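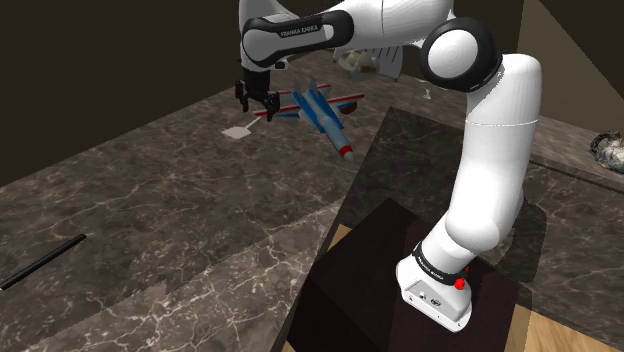

## 4. Setting up the water softener

Read this section through once before you touch a valve. The printed card in the Boltel box says the whole job takes 50 minutes. It may, if your pipes are new, your shutoff turns freely and you have done it before. Leave yourself an afternoon.

### Before you start

The card also claims the softener "suits any home." Check that for yourself. You need a drain lower than the valve head, a grounded outlet and a level floor that can carry a full salt tank. Test your water with a strip as well. A dealer's free test has a way of finding that you need the bigger model.

**Caution:** Do not connect the softener to the line that feeds outdoor faucets. You will be paying to soften the lawn.

### Connecting the unit

1. Shut off the main water supply and open the lowest faucet in the house until it stops running.
2. Turn off the water heater. For a gas heater, set the dial to PILOT.
3. Fit the bypass valve to the back of the softener. Push until both clips seat, then tug on it. The clips can look closed when they aren't.
4. Connect the supply pipe to IN and the house pipe to OUT. The arrows are molded into the plastic and hard to read, so use a flashlight.
5. Run the drain hose to the standpipe and leave an air gap above it. Do not push the hose down into the drain, whatever the drawing on the card seems to show.
6. Set the bypass to BYPASS and turn the main supply back on slowly. Look for drips at every joint, wait, and look again.

**Note:** The thread tape supplied is thin. We use our own.

### Setting the valve head

1. Plug in the power supply. The display should show the time, blinking.
2. Set the time of day. The unit regenerates at night, and if the clock is wrong it will do so during somebody's shower.
3. Enter your hardness number from the test strip. Skip the "auto" setting – we have yet to see it pick a sensible value.
4. Set the reserve to 500 gallons for a small household or 900 for a large one.
5. Add 4 gallons of water to the salt tank, then the salt. Plain pellets are fine. The Alarcón "premium crystals" cost more, and we could find no difference in the water.
6. Turn the bypass halfway toward SERVICE. When the sound of rushing air stops, open it fully.
7. Start a manual regeneration and let it finish before using hot water.
8. Turn the water heater back on.

**Caution:** If the display shows E2, unplug the unit and check that the drain hose isn't kinked. Do not press RESET over and over. It clears the message and leaves the fault where it was.

### After the first week

Test the water again at the kitchen faucet. "It feels softer" is not a test. If the number hasn't dropped, check first that the bypass is really in SERVICE, then repeat step 3 above.

Section checked by Fotini Stefanou, Aralstead office, 1/7/18. Replaces the May version, which had IN and OUT reversed in step 4.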